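From: Berenice Aguirre
To: suturing-learners list
Date: October 30, 2019
Subject: Re: how are you splitting up the knot?

Teemu Kauppinen wrote:
> We've had a go with the Vokolton planner on our own arms and it's fine
> at driving the needle through, but it falls to bits at the knot. Did you
> train one policy for the whole stitch or cut it up? And how do you cope
> with all the loose thread lying about on the pad?

Hi Teemu, hi all,

Cut it up, definitely! We tried the single policy first (that was Arriaga, back in February, for anyone who remembers my gloomy posts) and it would get halfway round a wrap and then simply dither. Now we have 5 short skills with a little chooser sitting on top, and the chooser only gets to change its mind when one of them says it's done. Two-handed all the way through, black thread on the pale synthetic pads.
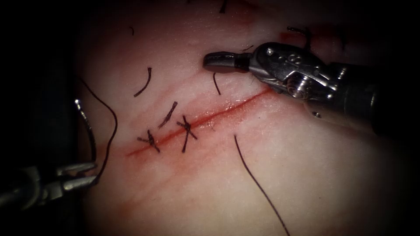 We've got 629 demonstrations in the set at the moment, which come to 2268 segments once they're chopped up. The chopping is still by hand and I'm heartily sick of it. Where does a wrap stop and a pull start? Two of us labelled the same batch and we disagreed most on exactly that — so if your labels look woolly there, you're in good company.

As for loose thread, we gave up tidying. The first version learnt on spotless pads and went for any dark squiggle it saw, so for the Cukthorpe runs we left offcuts where they fell and the grabbing at nothing dropped a lot. It still muddles a trimmed tail with the live end now and then.

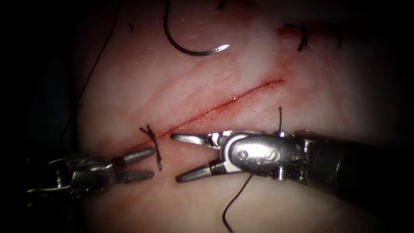
The other thing that helped was feeding in the gap between the two sets of jaws as its own number. Prarnach (our simulator, such as it is) gives you that for free, but on the real arms you have to work it out from the joints, and the cables stretch, so ours wanders. We redo the offset every 19 stitches. I'd love to hear from anyone who's found something less fiddly!

I can send the segment labels over if you'd like them, Teemu, just tell me which format your loader wants.

Berenice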